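Robótica educativa, nivel 2. Apuntes de la sesión 4: sensores y calibración

Repaso rápido de lo anterior: bucles, motores, giro en el sitio. Quien no tenga el chasis Gindow montado, que lo termine antes de seguir. Sin chasis no hay práctica.

Hoy: sensor de línea. Da un valor entre 0 y 2000. Superficie clara, valor bajo; oscura, valor alto. El umbral de partida es 800, pero depende de la luz del aula, asi que cada grupo saca el suyo. 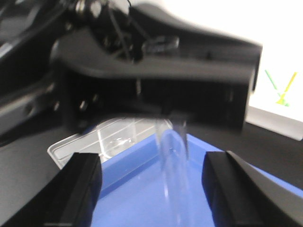
Fig. 1. Pinza negra con cables finos por encima.

Cómo sacar el umbral: leer sobre blanco, leer sobre la cinta, media de las dos. Apuntarlo en el cuaderno. Si las dos lecturas salen casi iguales, revisar la altura del sensor — casi siempre es eso. O el conector al revés.

Ojo con la placa Wike: el puerto 9 no lee analógico. Error clásico, programa perfecto y lectura a cero todo el rato. 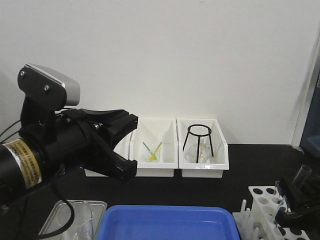 Fig. 2. Brazo con pinza de dos dedos, abierta. Detrás, cubetas blancas.

Control proporcional. Error = lectura menos umbral. Corrección = error por Kp. Se suma a un motor y se resta al otro. Empezar con Kp muy pequeña e ir subiendo hasta que el robot cabecee; luego bajar un poco. Lo integral y lo derivativo, en la sesión 5.

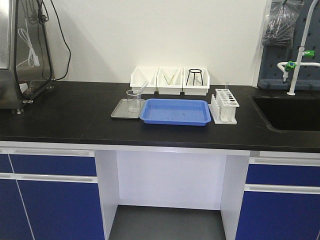
Para calibrar, la superficie importa más que el código. El negro mate y el negro brillante no dan lo mismo, y los metales menos todavía: un frontal que hace de espejo, como el del aparato de acero de la izquierda, devuelve lecturas que saltan según el ángulo. Probad tambien con papel de aluminio y comparad.

Práctica en el circuito Zondthorpe. Versión corta primero, sin cruces. Después la larga, más de 191 cm de cinta con dos curvas cerradas. En las curvas

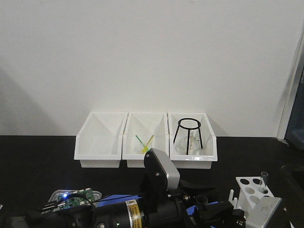

conviene bajar la velocidad base antes de tocar Kp, y cambiar una sola cosa cada vez. Si se pierde la línea: parar, girar hacia el último lado leído, volver a buscar. El esqueleto del programa está en la carpeta Clesell, falta rellenar la funcion de búsqueda.

Entrega: código comentado, umbral, Kp final y tabla de lecturas. Un archivo por grupo.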